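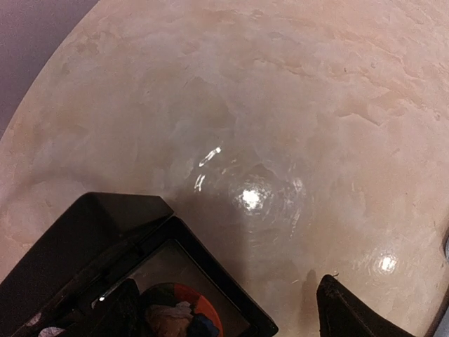
I'm looking for someone to come and fold clothes with me, and I promise it's a better job than it sounds.

My name's Seidu Ametepe and I run Pliltby, a small laundry and mending service on the first floor of the old Riquelme building, above the key cutter. We take in washing from families, a couple of guest houses and one very loyal amateur football club, and we send it all back clean, folded and (if they've ticked the box) mended. I started it with my cousin's ironing board and a lot of nerve. Now there are more bags on the stairs most mornings than I can get through with the people I've got, so I need a part-time folder and sorter from February.

## What you'd be doing

Mostly sorting and folding. The bags come up, you tip them out on the table, and you turn everything the right way out, check pockets, look for loose buttons and dropped hems, and fold to the customer's card. Some people want their T-shirts in thirds, some in halves, and there's a lady who wants hers rolled. It's all written down, so you won't have to remember any of it, though you will after a month!

Anything with a hole or a split seam goes in the mending tray with a paper tag on it. Santino Figueroa does the mending. He'll show you how he likes the tags written, and please do write them his way because I've tried doing it mine.

You'd also be:

- matching socks (a good half hour of every shift, I won't lie)
- wiping down the tables between customers so no fluff travels from one bag to the next
- packing finished orders and tying the customer's label on
- answering the door now and again when I'm out with the van

There's no ironing in this job unless you want to learn. The pressing is done at the other end of the room and has its own person.

## Hours and pay

Mornings, 8 till noon, with a proper tea break in the middle that I will nag you to take. It comes to £995 a month before tax, paid on the last working day, and holiday on top. I've put every order through the book since we opened and last year we did 3,572 of them, so the work is steady and I'm not going to be sending you home early unpaid because it's quiet. If I send you home early, you get paid for the morning.

The trial is 2 mornings, both paid. We'll both know by then.

## Who I'd like to hear from

You don't need to have worked in a laundry. Santino came from a bakery and I used to fit carpets. What I would like is somebody who's careful with other people's things and doesn't mind doing a shirt again when it's come out wonky. You'll be on your feet a lot of the time – we do have stools, and if standing is hard for you then tell me and we'll set your end up differently. I've done it before and it took ten minutes with a spanner.

It's useful if you can tell wool from acrylic by feel, but I can teach you that on a quiet morning. Reading care labels is the same. You do need to be all right with fluff. If you've got a dusty chest, have a think before you apply, there's a fair bit of it floating about even with the windows open.

We have the radio on. Whoever's in first picks the station. 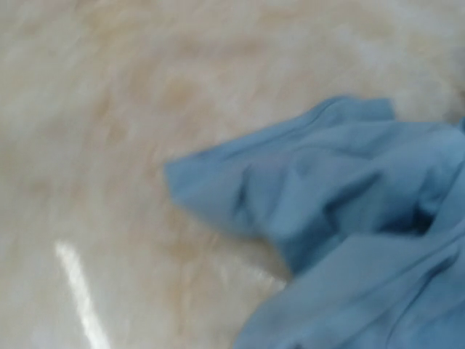 **Do I need to be quick at folding already?**

Speed comes on its own after a few weeks, so please don't worry about it when you apply. For the first month I'd much prefer you went slowly and got the sleeves even, and I'll put you on the simpler bags until you feel comfortable.

## How to apply

Write me a few lines, by hand or by email, and tell me what you've been doing lately and why mornings suit you. A CV is fine if you've got one, but I read the letter first. Drop it through the door marked Pliltby (the bell sticks, so knock as well) or send it via the Truvska jobs board, where this same advert is up under "laundry and textiles". They pass everything on to me the same day.

If you'd like a look round before you decide, come up any morning after ten, once the first lot of bags is sorted. Ask for me or Santino. You can have a go at a fitted sheet while you're here – I still can't do them neatly, and if you can then I'd like that mentioned in the letter.

The buses on the Temach Road side stop right outside. There's a bike rack round the back and you can leave wet coats by the boiler.

Seidu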